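Flevari two-finger gripper: three weeks of pulling hard drives
May 18, 2026
40 comments | 496 shares

I've wanted a decent parallel gripper for desktop teardown work ever since our old one started dropping things in December, and the Flevari is the first I've tried that made me want to stay late and keep going. Our bench job is simple to explain and a pain to do: take a hard drive in its blue plastic caddy out of a desktop tower, set it in a slot in a printed holder, and later put it back.

The body is all black plates and linkages with silver screws you can get at from outside, so swapping a finger takes one driver and very little patience. I did my first swap with the arm parked and the kettle on!
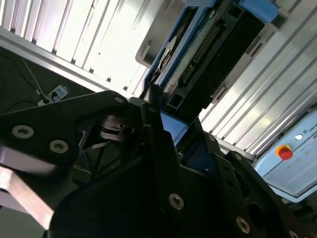 Grip and fingers

Caddies are awkward things to hold. They're plastic, they flex, and the squeeze points are small. The Katayama gripper we had before did fine on bare metal and skated on plastic. The Flevari's textured pads bite much better, and I could turn the force down a good way before anything slipped. I've settled on force step 3 for caddies and one step up for bare drives.

The fingers are also slim enough to get down beside a drive without knocking its neighbor, provided your holder leaves them some room. Ours is on its fourth version (the first three were too tight, my fault entirely). If you print your own, draw the open fingers into the model before you draw the slots – I wish I had.

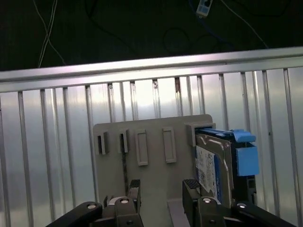 Approach angle matters more than I expected. Coming straight down works nearly every time, but tilt the wrist and one pad touches early, which walks the drive sideways. The Eris controller has a soft-close setting that helps a lot with this. It's buried two menus deep and the manual gives it a single line, so go looking for it.

Cameras

I ran it with a wrist camera and a fixed view of the bench, and I'd keep both. The wrist view is great for the last bit of the approach, though the fingers and linkages take up a fair chunk of it. For anything inside a case, with cables looping over everything, I lean on the fixed view to plan the move.

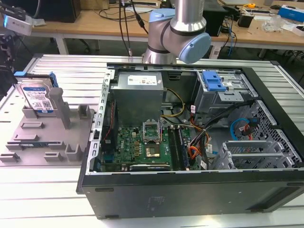
Putting a drive back is still the hard half, and I'd love a slightly shorter finger option for it. The Pemevel set is meant to fit the same mount, so I've ordered one and will add notes when I've run it. My other gripe is the price: 1915 dollars with the mount, and the spare pads are extra. I'd still buy it again for caddy work.

Share | 40 comments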